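Collecting Grasp Examples in Home Settings with the Hand-Held Gripper
Trumard Manipulation Program – Operator Guidance, revised 16/10/2024

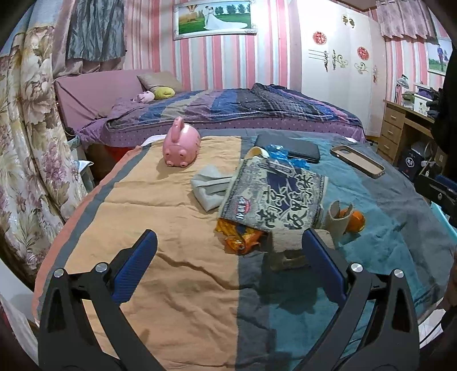 Before You Begin

This page applies to operators who record pick-and-place examples in bedrooms and living areas for the Padeo learning set. Operators must have completed the Gronow safety module and must hold written permission from the resident for each room to be recorded.

Confirm that the gripper opens fully and that both finger pads are firmly seated. Check that the storage card has space for a full session of 24 recordings.

Preparing the Work Surface

1. Select a raised surface that can be reached without leaning. A patterned or wrinkled blanket is acceptable and should not be smoothed.
2. Set out household items that differ in shape and stiffness. A piggy bank, a snack packet, a cardboard tube and a wooden block make a suitable mix – soft items such as a cloth or a wrapper should be included as well.
3. Allow some items to touch or overlap. The Padeo set already holds 3,638 recordings of well-separated objects, and cluttered arrangements are now given priority.
4. Leave the rest of the room as the resident keeps it. Beds, curtains and wardrobes may remain in view.

Recording an Example

1. Start with the fingers spread wide and the items ahead of the gripper.
2. Begin recording and hold still for one second.
3. Approach the chosen item at a steady pace. Close the fingers only when the item is between the pads.
4. Lift, move the item to a clear area of the blanket, and release it.
5. Open the fingers fully again before stopping the recording.

A missed grasp should be kept and marked "retry" in the Drakley log. Do not delete it. If an item falls to the floor, stop, replace it by hand and start a new recording.

Changing the Arrangement

Rearrange the items after every four recordings. Turn packets so that the printing faces a different way, and stand tubes upright in some arrangements and on their sides in others.

Submitting the Session

Upload all recordings on the day they are made, using form 21 in the Drakley log. Sessions received without a room permission number are held and are not added to the learning set.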